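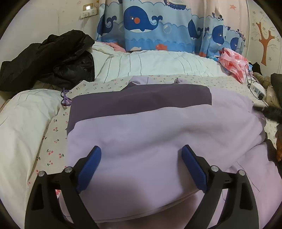 A lavender garment with a dark purple panel, laid on a bed.

Flurley is a studio album by the Finnish songwriter and guitarist Kauko Kemppainen, released on 31st March on the Mosteck label. It is his second record under his own name and the first on which he sings in English throughout. The music is usually classed as country-folk, with slow tempos, pedal steel guitar and close two-part harmony.

Background

Kemppainen had played rhythm guitar in the dance band Masov until the group stopped touring. He wrote most of the songs over one winter, working on a nylon-string guitar tuned a whole step low. Early versions were recorded at home on a cassette four-track, and two of these, "Ferry Money" and "The Lower Field," were kept for the album with only bass added.

The title comes from a place name in the lyrics of the closing song. The place is not described, and the name does not appear elsewhere on the record.

Recording

The main sessions were held in November at Erdem, a small residential studio with a single live room. Arvo Räsänen produced the album and played pedal steel, organ and bass. Basic tracks were cut live with no click track, which accounts for the drift in tempo on "Salt Road." Vocals were recorded last, in most cases with one microphone shared between Kemppainen and the harmony singer.

Of the 16 songs recorded, ten were used. The rest were left unmixed, apart from "Porch Light," which became the B-side of the first single. Mixing was done to half-inch tape, and the vinyl and digital editions were mastered separately. The vinyl edition has a longer fade on side one.

Music and lyrics

Most of the songs are in major keys and use three or four chords. "Salt Road" is the exception, moving from G major to E minor for its bridge and staying there. Drums are played with brushes on all but two tracks. The lyrics deal mainly with travel, debt and the sale of a family house. The narrator of side two is generally taken to be the same person from song to song, although Kemppainen has not confirmed this.
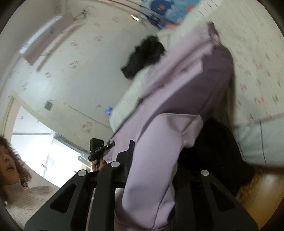 Räsänen has disagreed with the country label, saying that the songs were built on hymn tunes and that the steel guitar was added late, when the organ parts sounded too heavy by themselves.

Release

The first vinyl pressing was limited to 400 copies and sold out before the spring tour. A second pressing on heavier vinyl corrected an error in the running order printed on the label of side two. The CD edition adds a live version of "Ferry Money," taken from a concert for an audience of 135.

Personnel

Kauko Kemppainen: vocals, guitars
Arvo Räsänen: pedal steel, organ, bass, production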